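Recording Bimanual Sorting Demonstrations on the Pikura Cell

Maintained by Glenys Cartwright. Last revised November 11, 2023.

This page covers recording teleoperated demonstrations for the sorting task on the two-arm cell. It assumes the leader arms are calibrated and that you have an account on Isero, the episode store. For first-time calibration, see the separate page.

Before you start

Power the follower arms with both grippers clear of the tabletop. Bring up the recorder and confirm that three video streams are live: the fixed workspace view and one from each wrist. If a wrist stream drops out when the forearm rotates, reseat its connector at the base end before touching the module itself. The cable needs enough slack for full wrist roll, but a loop that hangs past the fingertips will show up in the wrist view and should be pulled back along the forearm and retied.

Check the clock offset in the status bar. Anything over 4 milliseconds between the joint log and the video means restarting the recorder. Don't try to correct it afterward in Isero.

Setting the workspace

Each session uses a layout card from the Sarmiento set. The card gives the bin order and the items in play, but leaves the starting pose of the target item to the operator. Place the bins in a row toward the back of the table, long sides touching or nearly so. Both grippers must be able to reach the centre of the tabletop without the elbows crossing.

Distractor objects stay on the table for the whole session. Put them down by hand and leave them where they land unless they block a bin opening. The policy trained last August on tidy tables performed poorly once anything unfamiliar was in view, and the layouts have been deliberately cluttered from then on.
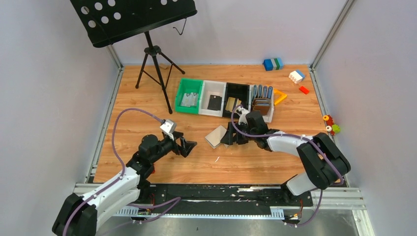

Starting poses are the main source of variety in the dataset, and operators tend to under-use them. Left alone, most people set the target square to the table edge every time, and the policy learns a single approach angle. Rotate the item between episodes, by a different amount each time. The beige square is turned so that it sits like a diamond between the two grippers, one of the more useful orientations, as either arm can reasonably go first. The right gripper already has its fingers over one side of it. Label an episode with this start as "either-hand" and let the operator choose.

Recording an episode

1. Move both arms to the ready pose. Grippers open, nothing held.

2. Press the left pedal once. Wait for the tone before moving the leader arms.

3. Carry out the pick at a steady pace. Hesitation before contact is acceptable. Hovering for more than 2 seconds is not, and the episode will be flagged.

4. If the item needs turning, use the second gripper to steady it. Do not push the item against a bin wall to square it up. Soledad Echevarría's review of the first batch found that the policy copied this habit and shifted the bins.

5. Lower the item into the assigned bin and release below the rim. Dropping from above counts as a failure even if the item lands correctly.

6. Return to the ready pose, then press the pedal again to close the episode.

Keep failed attempts. Mark them with the right pedal and carry on – a missed grasp followed by a clean recovery is worth having, and the Stondine training scripts read the failure flag directly.

Session length

A full session is 80 episodes on one layout card. Swap operators at the halfway point. Grip force readings drift as the leader handles warm up, so re-zero them at the swap.

Checking the data

Open the session in Isero and scrub through the first and last episodes at full speed. Look for wrist views obscured by cable, bins that have crept between episodes, and joint traces that flatten while the arm is visibly moving. Episodes with a flat trace should be deleted. The other faults can be tagged and kept.

Error 117 on upload means the layout card number is missing from the session header. Add it under Session > Properties and upload again.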